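What I Learned Teaching an Old Dog to Walk on a Loose Leash

So my dog is nine, she weighs more than my suitcase ever has, and until this spring she had never once walked next to me. She walked in front of me. I was the thing on the other end of the leash that slowed her down on the way to the good smells. I'd made my peace with it, mostly, and then I slipped on the wet steps outside the Garkwood post office while she was lunging at a squirrel, and I sat there with a bruised tailbone thinking, okay, we are going to fix this.

And we did! Mostly! I'm so happy about it that I've been boring everyone I know, so now it's the blog's turn.

First, the gear, since that's what people ask about. I had her on a retractable leash for years and I loved it and I will never go back. A retractable leash always has a little tension on it, so she'd learned that a tight leash is just what walking feels like. I swapped it for a plain flat six-foot leash and a harness with the ring on the chest. The harness helped right away, but it didn't teach her anything. The minute I clipped to her collar again she was off like a sled dog. What it did was save my shoulder while we did the real work.

The real work was so boring. Wonderfully boring! We started in the kitchen. No leash at all, just me walking back and forth between the fridge and the back door with a pocket full of chicken, and every time she showed up by my left knee she got a piece. I didn't call her or pat my leg. She figured out by the second evening that my left knee was a chicken dispenser, and from then on I couldn't get rid of her. I burned the onions twice.

Then we did the same thing in the hallway with the leash on, then the driveway. The driveway took us 24 days. I wrote it on the calendar in the kitchen, so I know. You would not think a driveway could be that interesting, but there's a storm drain at the bottom where something lives, and the trash cans, and the neighbor's cat who sits on the wall and knows exactly what she's doing.

The rule I used outside was the one where you stop. Leash goes tight, feet stop moving. Leash goes loose, off we go again. I'd tried this before and given up after one walk, and I think my mistake was that I only did it when I had the energy. If I was late for work I let her drag me. She was gambling, basically, and sometimes she won, and that's the best way in the world to keep somebody pulling. This time I decided that if I didn't have the patience for a training walk, we'd play tug in the yard instead and skip the walk altogether. That one change made more difference than any treat or gadget.

About treats, though – go small. Smaller than you think. I was handing out chunks the size of a dice cube and she was chewing so long that she forgot what she'd done to earn it. Pea-sized is plenty. I boil a chicken breast, shred it, freeze it in little bags, and take it out of her dinner so she doesn't turn into an ottoman.

By the end of the second month we could do the whole loop around Zornden Park, as long as we went at 6 in the morning when it was just us and the ducks. I was counting steps by then (I get like this) and our record without a single tight leash was 1,673. I yelled out loud. A man on a bench looked up from his coffee.
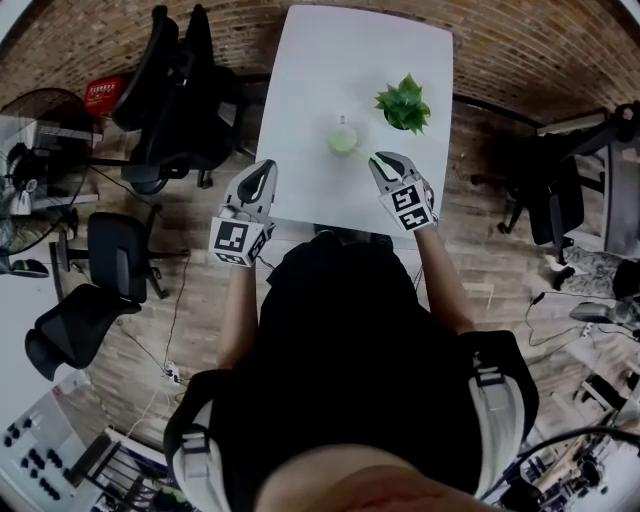

The ducks are still hard, I'll admit. What works for us is distance. If I see them before she does, I swing wide across the grass, and she'll glance over, think about it, and look back up at me. Every one of those glances gets paid, and paid well. If I'm daydreaming and we're suddenly right on top of them, I don't bother asking for anything. I just turn around and trot the other way and make happy noises, and we try again from farther back. She isn't being stubborn when she can't hear me. Her whole brain is duck.

I also let her sniff a lot more than I used to. After a nice stretch of walking together I say "go sniff" and she gets the full six feet of leash and as long as she wants at the bottom of the hedge. She's an old lady and it's her walk too. I think she likes that better than the chicken on some days, and it costs me nothing except standing in the drizzle looking at my phone.

She still pulls when we turn onto our own street. She knows dinner is at the end of it, and by then I'm tired and she's tired, so we do a lot of stopping between the mailbox and the front porch. Last night it took us three stops, and in October we're going to try it past the bakery on Rotich Street, with the door open and everything. I've already put extra chicken in the freezer.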